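Lolldale Home Visits — progress report to the Zorotby Fund
September 26, 2021

Hi Howard,

Sorry this one runs a bit long, but there's been a lot going on since I wrote to you in May! You asked for the numbers up front, so I'll start there. We've made 204 home visits this period and we now have 66 people on the regular list, most of them over seventy-five and living alone. Of the $3216 you gave us for the second half, $700 is still in the account, and nearly all of that is set aside for gas money through the end of the year.

The visits themselves have settled into a nice rhythm. We used to try to squeeze four or five into an afternoon, and everybody (visitors included) came away feeling rushed. Now we cap it at three, and people get a proper cup of coffee and a chat. I know that makes the totals grow slower than we promised in the application. I'd still rather do it this way, and I'm happy to talk it through if the board has questions.

The Eze side of town has been harder. We only got going there in the summer, and the bus route changed right after we'd printed the schedule — so we printed it again. Two of our visitors dropped out over the travel time and I haven't replaced them yet. I have a couple of good leads through the library, and one of them has a car, which would help a lot.

What has gone really well is the flowers. You may remember it was a tiny line in the budget and I almost took it out! The grower out at Tomon lets us have whatever is left after the market, and we drop a bunch off with each first visit. It gets us past the front door, and it gives a shy visitor something to talk about.
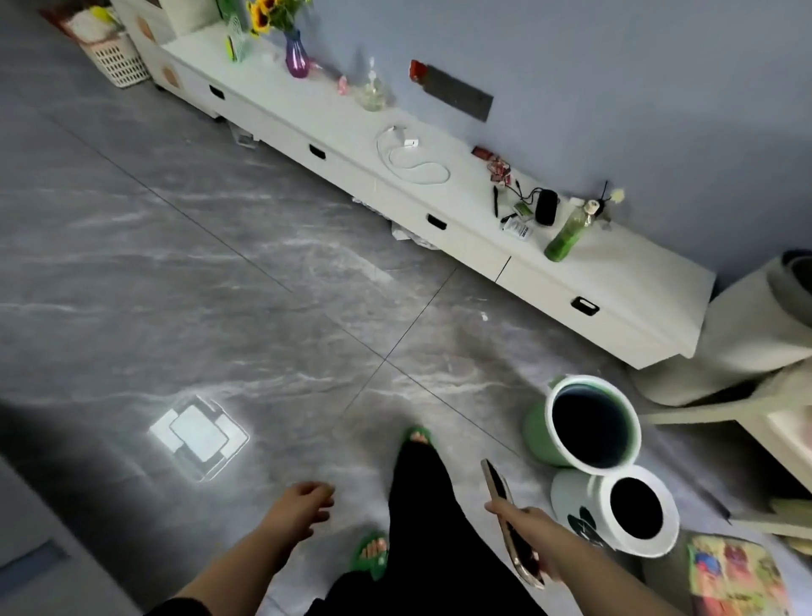 Sunflowers in a purple vase, on a long white cabinet.

Phone calls are the piece I'm least happy with. The plan was a short call between visits, and we've been patchy about it. Some people love a call and some clearly can't hear us well and want to get off the line. I'm going to ask everyone on the list what they'd like and go by that, and I'll report back on how it shakes out.

Coming up, I need to fill the Eze spots, rerun the safety training for newer visitors, and get the winter schedule out before the clocks change. I may also ask to move a little of the printing money over to gas, if that's okay with you. I can send the receipts whenever you want them — they're all scanned now, finally.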